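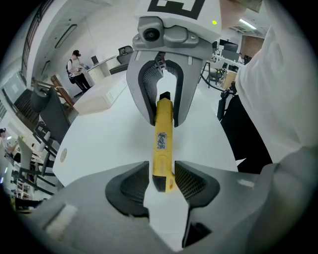
Workshop notebook, 2 January 2019

Hand tools, yellow handles

First day back. Started on the hand tool sort that was left over from July. The plan is still one drawer per type, one label per tool, and a line in the register for each. The register is at 142 entries now, and 13 of those have no drawer against them.

The yellow-handled ones are the main job. Black tip at the top, black band at the lower end, small white label with the square code stuck halfway up the handle. I'm keeping the label in the middle on all of them. Last year's were stuck near the end and they wore off under the thumb.

Label stock: the Parsa roll is nearly done. Opened the Maltex box instead. Same size, slightly stiffer backing, harder to start with a fingernail. It holds on the curve of the handle if the plastic has been wiped first and left a minute. Two lifted at one corner and I redid both. The old roll was bought as 3,000 and we have wasted a fair part of it on reprints, so please check the number on screen before printing a batch.

Where to work: the big white table near the reception counter is better for this than the desks over by the brick wall. More elbow room, and two people can work at it without passing things over a keyboard. The drawback is that everyone coming in stops to ask what we are doing. Keep bags and coats off it.

Drawers. The Hiltness cabinet has the right depth but the dividers are set for the old short handles. Moved the first four back one slot — the rest are stiff and need the flat bar. Don't force them, one has a crack already. Handles go in with the black tip to the back so the labels all read from the same side.

Register notes:
- Entry 70 is down twice, once under cutters and once under general. Kept the first, struck the second.
- Anything on loan to Plesside gets a P in the last column. It stays in the count.
- Damaged tools keep their number. Write "out" and the reason, don't reuse the line.

Code reading: straight on is fine under the ceiling lights. At a low angle the Maltex label shines and the reader misses it, so turn the handle a little. Matte stock would fix this. Put on the order list with more wipes and a new flat bar.

Left to do: the 13 without drawers, the remaining dividers, and a fresh printout of the register for the inside of the cabinet door. The current printout still has the July drawer numbers on it — ignore those.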